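4.2 Table coverings and the small things that live on them

When we began asking households in Pryor how they set out a light breakfast, we expected to hear mostly about food. What people wanted to talk about instead was the table itself, and above all whatever they had put down on top of it before anything else arrived. Of the 200 households that kept a diary for us, a good many wrote more about their mats and trays than about the toast, and we are very grateful to them for it, as those pages turned out to be the most useful we had.

A large mat, we learned, works as a kind of border. Cups, plates and trays belong on it, and mail and keys belong off it, and even small children seem to pick up the rule without being told. Figure 6 shows a setting of the plain sort that many diaries described, with a paper mat over a white tabletop, a pale blue plate, a cup that is pink outside and blue within, and a cream tray with a rabbit drawn on it. 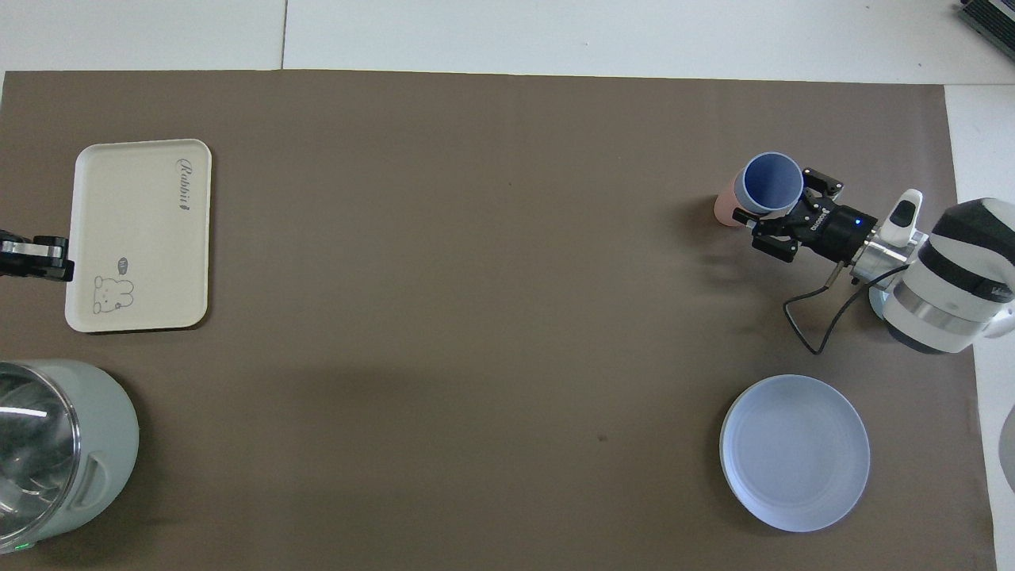
Figure 6. Light breakfast setting on a paper mat, with tray, cup, plate and kettle.

Color came up again and again in the diaries, though seldom in the way we had planned for. Our coding sheet, drawn up in September with a great deal of kind help from Edith Arango, had a box for "matching set" and another for "mixed," and we soon found that people who owned no two pieces alike still felt their things went together, so long as everything was pale.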